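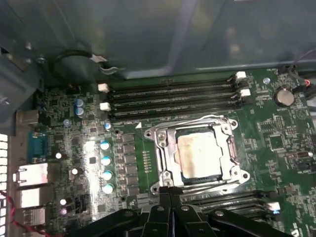
Old paste still on the processor.

April 2022

Clay day. Opened the first bag of the Navarrete stoneware and it's stiffer than the last batch, so I cut it in half, sprayed the faces and slammed it back together until my shoulders gave out. Threw 8 mugs and kept 3. The rest had that wobble near the foot I get when I rush the centering!

Tried the new Bevivel rib on the outside walls. It's bendy, bendier than I like, but it leaves a lovely clean skin and picks up the slurry without dragging grit (the old wooden one has a nick in it and I keep finding the line afterward).

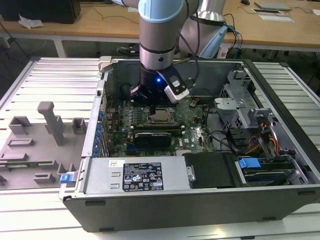
Glaze tests

Mixed a small batch of Clultetti white, 144 grams dry, sieved twice. Still lumpy. I'll let it sit overnight and sieve again before dipping anything. Tiles are numbered on the back in iron wash - please don't stack them face to face.

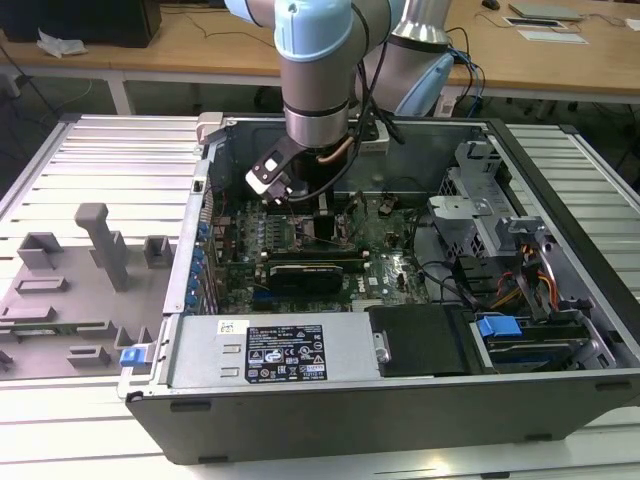 Trimming is where I lost the afternoon. The Fisisari loop tool chatters on anything softer than firm leather hard, so the first two feet came out ridged and I had to burnish them with a spoon. For the third I laid the mug over on its side, like the Dell tower on the slatted bench, and carved the foot by hand with the small loop. Slower, but much cleaner. Handles tomorrow if the rims haven't dried out. Mugs are under plastic on the second shelf.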